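La segunda vida de los bloques de madera
7 Oct 2020

Hay juguetes que piden pilas y juguetes que piden suelo. Los bloques de madera son de los segundos, y este otoño están por todas partes: en escaparates, en bibliotecas de barrio y, para alegría mía, en la mesa del comedor de casa.

La culpa la tiene en parte Ladum, un taller pequeñísimo que en julio sacó un juego de 47 piezas sin instrucciones, sin modelo que copiar y sin edad recomendada en la tapa. ¡Qué descanso! Lo abrí pensando en una tarde tonta y llevo semanas levantando puentes.
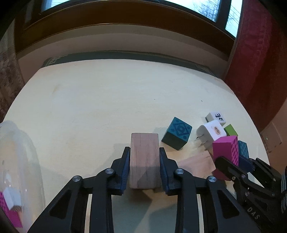
Lo que más me gusta es el peso. Una pieza maciza avisa con la mano antes que con la vista: sabes si va a aguantar, si conviene girarla, si la torre ya está pidiendo clemencia. En la ludoteca Siltent, que guarda casi 2.000 piezas de todas las procedencias, los mezclan sin ningún pudor, lisos con pintados, nuevos con heredados, y los niños (y sus abuelos, que se sientan enseguida) construyen ciudades rarísimas.

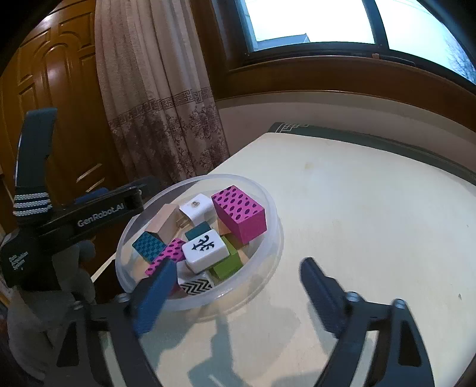
También ha cambiado la manera de guardarlos. Las cajas con un hueco para cada pieza son preciosas y duran dos días; un recipiente ancho donde meter la mano invita mucho más. Alemneh, otra marca joven, vende ya las piezas sueltas, al peso, como las aceitunas.

Para quien quiera empezar: pocos bloques, tamaños distintos y una superficie firme. La alfombra es cómoda, pero traicionera. Y si alguien pasa por Pratberg, la tienda tiene una mesa al fondo donde se puede probar todo. Yo entré a por un regalo y salí una hora después, con el regalo y con otro juego para mí.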